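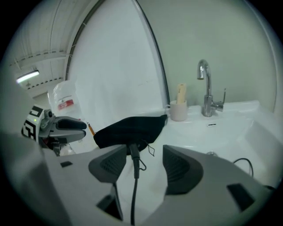

OK so I finally sat down and read the whole Noromley stadium lease last night, all 122 pages of it, and I have some feelings. Thread, sorry in advance. Mute me if you don't care about minor league baseball.

Quick catch-up for people who don't live here. The Noromley club has played at MacKinnon Field forever. Last winter the team got sold to Plultix, a company that owns two other clubs already. Everybody was told nothing would change. The new lease went up on the city website Tuesday with no announcement at all.

First thing that jumped out at me. The old lease ran ten years. The new one runs two. Two! You don't sign a two-year lease on a ballpark if you're planning to raise a family in it.

Yes, there are options to extend after that. I saw them. They all belong to the team. The city can't pick up a single one.

Second thing is the seats. Page 40-something says the city pays to replace the third base bleachers, which, fine, they're awful, I have left skin on those bleachers in July. But the capacity goes down to 3,000 when they're done. The new section is mostly tables and a bar rail.

I asked the ticket office what happens to people who have season seats over there. Very nice guy on the phone, had no idea, took my number. I'm in row F and I've been in row F since my kid was in a car seat — he drives now.

Price on the cheapest season plan is going to $325. I'm not going to pretend that's a crazy number for a whole summer of baseball. It's still a good chunk more than I paid last year, and last year came with parking.

Oh, parking! Parking goes to the team now. All of it. Used to be the high school band boosters ran the gravel lot and kept the money for uniforms and bus trips. I searched the lease for the word "band" and got one hit and it was "abandonment."

Somebody's going to bring up Shigeru Shimada so let me get there first. I love Shigeru Shimada. Best manager we've had in my lifetime, and he once spent a whole rain delay teaching my son how to hold a changeup. I don't think any of this is on him and I wish people would quit yelling at him about it over the dugout.

He got asked about the lease after the game and said he's paid to fill out a lineup card. Which, fair. He also looked like he hadn't slept.

What worries me is Getcombe. They're building a ballpark out by the interstate and they don't have a team. I'm a dental receptionist, not a detective, but I can look at an empty ballpark and a two-year lease and put them side by side.

A few of you are already in my replies saying Getcombe is getting a summer college team and I'm being dramatic. Maybe! I would love to be dramatic. Please screenshot this and make fun of me in two years when I'm sitting at one of those dumb little tables eating a pretzel.

Somebody asked what I'd change if it were up to me. Longer lease, obviously. Some real penalty if they leave early (right now they give notice and pay out the season, and that's it). And give the band kids back their gravel lot, for crying out loud.

The council votes on it later in April. Public comment is before the vote and you get three minutes. I've never spoken at one of these and my voice shakes when I order at a drive-thru, but I signed up.

If you want to come, wear your cap. If you can't come, email your council member, and please be polite. The woman who answers those emails is a patient of ours and she's lovely.

Also we won last night, 6-2, and the new shortstop is the real deal. Went deep in the hole in the seventh and threw a guy out from his knees. I stood up so fast I lost my nachos.

Going to bed. I'll answer replies on my lunch break. And yes, I'm renewing row F if there still is a row F.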